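Ticket: Row counter on Sada pattern pages jumps back after saving
Opened by: Xuelian Mao
Opened: 07/09/2023
Product: Wekach pattern library, web version
Status: Waiting for customer

Xuelian Mao wrote:
Hello, I am knitting the Kashyap shawl in Sada 4-ply and I use your row counter on the pattern page. Since the last update the stitch total is wrong. After row 88 the page should show 752 stitches for the border section, but when I press Save and open the page again it shows 2,894. I did not touch the settings. I tried on my laptop and also on my sister's tablet, same result.

The yardage box is also strange. I have entered 2,000 metres and it changes by itself to 1,790. For me this is a problem as I must order the yarn in the same dye lot, and the shop in Jekville keeps only a few balls of this colour.

What I did already:
Logged out and in again – no change.
Cleared the browser history – no change.
Deleted the project and made it new – correct for one evening, then wrong again.

Support wrote:
Hi Xuelian, thank you for the clear steps. Could you tell us if the project is set to Size 1 or Size 2, and whether you have the box "repeat chart B" ticked?

Xuelian Mao wrote:
Size 2. The box is ticked, but I am sure I never ticked it. When I take the tick away and save, the stitch total is right. When I open the project on the tablet the tick is there again. The yardage stays at 1,790 in both cases.

Support wrote:
We can see the same thing here with a test account. The tablet holds an old copy of the project and sends it back over the new one. Please open the project on the tablet, choose Project – Forget this device, and then use only the laptop until the next release. The yardage box is a separate fault and we have passed it to the pattern team. Your 2,000 metres is the correct value for Size 2, so please order by that.

Xuelian Mao wrote:
I did this and the counter is good for three days now. The yardage is still wrong. Please leave the ticket open until this part is repaired also.

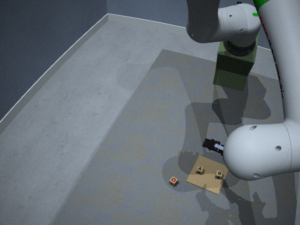 Attachment 1 – white robot arm on green pedestal, with lettered blocks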